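Merger vote, anyone else holding Jalwood?
Small Cap Corner > Mergers and Buyouts

gravelroad_ed
Friday, February 16, 2024
OK so the packet showed up in my mailbox and I finally read it over lunch. Drerkora wants to buy all of Jalwood, part cash and part new Drerkora shares, and we get to vote. I've got 400 shares that I bought way back when they only had the one plant in Pretville, so this isn't going to change my life, but I'd like to not be dumb about it. I'm leaning no. What's everybody else doing?

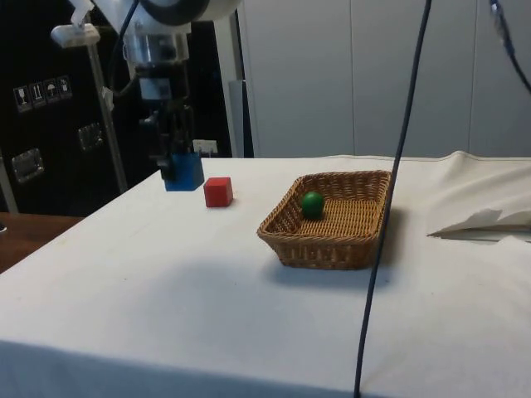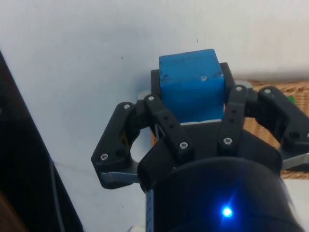
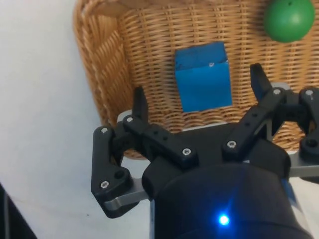
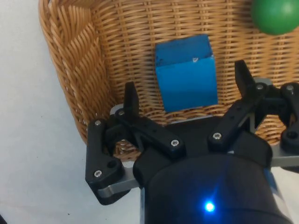
So my problem is the split. 40 percent of the price is cash and the rest is their stock, and I never wanted their stock! If I'd wanted it I would've bought it. They've already borrowed a bunch for the Karabulut deal and now they're borrowing again for the cash part of this one. I keep flipping back to the debt page and making a face.

tillys_ledger
I'm a yes. I have 2,000 shares and I've been waiting for somebody to come along and buy this thing for years. Sell the Drerkora shares the day they land in your account if you don't like them, who's stopping you?

gravelroad_ed
Sure, me and every other Jalwood holder, all on the same morning. What do you think that does to the price?

tillys_ledger
It dips and then it comes back. It's a much bigger company than ours, they trade plenty every day. You're picturing a stampede.

moth_and_rust
I'm with Ed on the debt. I went through the Karabulut purchase as a holder on that side and the first thing they did afterward was stop the dividend. Said it was a pause. Still paused, last I looked. So when I see the words "expected to maintain" in this packet I kind of snort.

Also did anybody read the part about Ewurabena Agyeman? She stays on to run the Jalwood side for 3 years, then it's up to the Drerkora board. I like her a lot, she's the reason I bought, but three years goes quick.

parkbenchpat
Dumb question, what happens if I just don't send the card back? I have a tiny amount and I hate paperwork.

tillys_ledger
Not dumb. Read the voting section near the front. In this one they need a majority of all the shares out there, so sitting it out works the same as a no. If you want it to go through you have to send the card.

parkbenchpat
Oh wow ok, glad I asked. I figured it just didn't count.

moth_and_rust
And if your shares are with a broker, you'll get the form from them and it usually has an earlier cutoff. Check the date on it!

gravelroad_ed
Tilly, serious question, does the price not bug you? Lovisa Öberg stood up at last year's meeting and told us the order book was the best she'd seen since she took over as chair. Then a few months later she signs a letter saying this is a fair number. Which is it?

tillys_ledger
Could be both. A good order book is why somebody bid at all. I'd have liked more, who wouldn't, but I don't see a second bidder and I'm not going to sit around hoping for one.

moth_and_rust
There's no second bidder partly on account of the breakup fee, which is on the hefty side. Go look at it, it's buried way in the back.

gravelroad_ed
Just found it. Yikes. Ok, I'm still a no, but I'll read the fairness letter again tonight before I mail anything. Pat, which way are you going?

parkbenchpat
Probably yes? I'd take the cash part and fix my gutters. Let me know what you think of the letter though, my card's still sitting on the fridge.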